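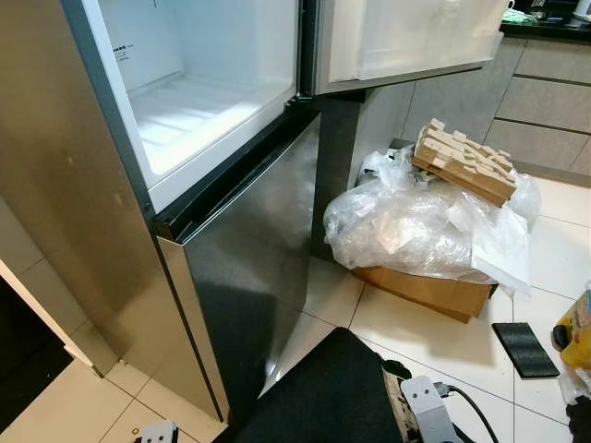 An empty upper compartment in a stainless steel refrigerator.

Prostley council to extend fridge collection scheme

Households in Prostley will be able to book the free collection of unwanted fridges and freezers from January, the council has confirmed. The service has until now been limited to the Lie ward, where 42 homes used it during the trial.

Collections will take place between 8am and noon. Residents are asked to empty and unplug appliances the evening before and to leave them at the front of the property. Bookings must be made at least seven days in advance through the Stutum Road office, which opens at 9am.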